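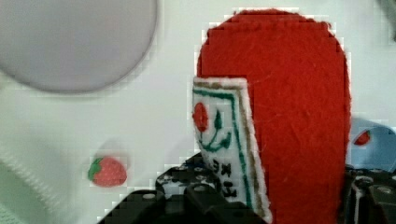

红色毛毡瓶,正面标签:绣着番茄和藤叶,下方是深色的字

毛毡番茄酱瓶标签边起毛、有点歪——处理记录
发布:09/06/2025 作者:Hildale 玩具角维护组

问题来自我们 Hildale 玩具角的过家家厨房。这只红毛毡瓶子孩子们喜欢得很,每次开放都有人抱着它给“煎蛋”挤酱,挤完还要拍一拍瓶底,学得有模有样的。上个月整理的时候,有位家长提醒我们,标签的白边起毛了,位置看着也有点斜,问是不是快掉了。我就开了这张单子,把前前后后做过的事都记在这里,啰嗦一点,省得以后接手的人再从头摸索一遍。

状态:已处理,继续观察
物品:过家家厨房,调料类,毛毡瓶
优先级:低(不过有小朋友天天来问,所以心理上的优先级挺高的)

【第一次检查】
先捏着标签的四个角轻轻往外提,看有没有松。上面两个角很牢,左下角能塞进一个指甲尖。绿色的那圈线摸下来是连续的,没有断头。番茄上的线比较粗,摸着一粒一粒的,我原来担心会被小手指抠出来,反复搓了几下,没事。所以结论是:白边起毛是毛毡裁口自己散出来的纤维,和缝线没有关系,左下角则确实需要补几针。

【试过但没用的办法】
一开始想省事,用粘毛滚筒滚了一遍。瓶身上的浮毛倒是带走了一些,可是白边上的毛反而被拉得更长,看着像刚睡醒。大家以后千万别在裁口上用滚筒,滚瓶身也请轻一点,毛毡越拉越蓬。
后来又用了一点布用胶水,牌子是 Lultwood,在一块碎毛毡上试的。干了以后发硬,边上还泛黄,摸起来刮手,就没有往瓶子上涂。那块碎料还留在工具盒里,想看效果的可以翻出来看看。

【最后的做法】
1. 用小弯剪贴着边,把翘起来的长纤维一根根剪掉,不要剪到毛毡本身。这一步花了 20 分钟,眼睛有点累,建议白天靠窗做。
2. 左下角用米白色细线藏针缝了 7 针,针脚从标签底下走,外面基本看不出来。线是从 Mutent 针线包里拿的,米白色那卷还剩不少。
3. 缝完以后隔着一块薄棉布,用低温熨斗轻轻压了一下标签边缘,压一下就抬起来,绝对不要来回推。
4. 瓶身上粘着的杂色纤维用镊子夹走。有几道浅色的痕迹夹不掉,是混在毛毡里的,随它去吧。

【关于标签歪】
这件事我们讨论了好一阵子。标签往右上方斜着一点,要摆正就得整片拆下来重缝,瓶身上会留下一圈针孔,绣着番茄的这一面也得跟着受罪。翻了一下三月份的入库登记,备注栏里写着“标签略斜”,说明送来的时候就是这样,并没有移位。所以决定不动。说句私心话,我觉得斜着还挺俏皮的,像是被人顺手贴上去的真瓶子。

【关于标签上的字】
有人问下面那排竖着的深色字写的是什么。看着像日文片假名,我不懂日文,绣线又细,有些笔画糊在一起,不敢乱认。登记的时候一律写“红色毛毡瓶”就好,孩子们反正都管它叫番茄酱,谁来问都是这个答案。

【日常保养】
沾了口水或者果汁,先用干布吸,再用拧得很干的湿布点按,平放晾干。不要进洗衣机,里面的填充棉一旦结块,瓶子就站不直了。收纳的时候请让它立着放,不要压在盘子和锅下面,标签朝外,免得边缘再被别的玩具勾到。Fairclough 分馆那边也有一批毛毡食物,共 32 件,保养方法可以通用,有需要的话我把这份记录抄一份过去。

【后续】
补完以后放回厨房试用了 4 次开放时间,左下角没有再翘,白边上又冒出来一点点短毛,属于正常,攒多了再修一次就是。单子先不关,等下次大整理时再捏一捏四个角,没问题就可以归档了。要是您带孩子来玩时发现哪里又松了,请直接放进门口的待修篮,不用不好意思,我们很乐意缝。

读者留言

豆包妈:原来滚筒不能滚裁口!我家那块毛毡披萨就是被我滚成毛球的,今晚拿小剪刀去抢救。

针线盒底的纽扣:请问藏针缝用单线还是双线?我用双线总是鼓起来一条。

维护组回复:用的单线,线尾在标签底下多绕一圈再打结,会平很多。

小河边:女儿看到照片就喊“是番茄酱!”,问什么时候能再去给它拍瓶底。

路过的阿姨:歪一点好看,别拆。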